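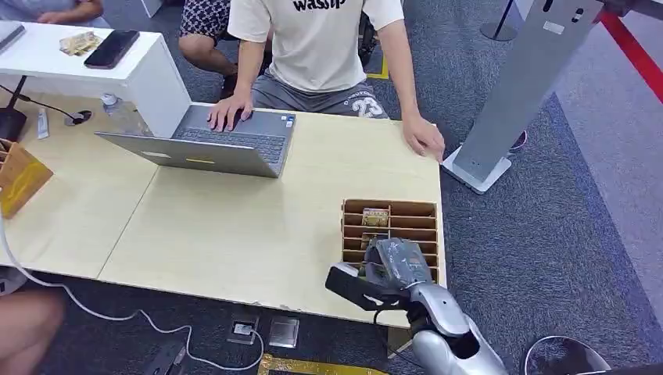
The robot's arm reaches towards a cardboard organiser with rows of slots.

How does a robot learn to sort?

A robot called Dikon is learning to put small cards into slots. Its arm ends in a black gripper, a kind of hand that opens and closes.

Researchers at Nalton do not write down every movement. A person first guides the arm through the job, and the robot stores each movement as numbers. One complete go is called a demonstration. The team collected 168 of them.

A computer program then looks for patterns. It learns which movement usually follows from what the robot's camera sees. This method is called imitation learning - learning by copying.

Next comes the test. The organiser is moved to 4 new positions, and the robot gets 2 tries at each. With all the demonstrations, it filled the right slot in most tries. With only half of them, it missed more often.

Word to know
Gripper: the part of a robot that holds things.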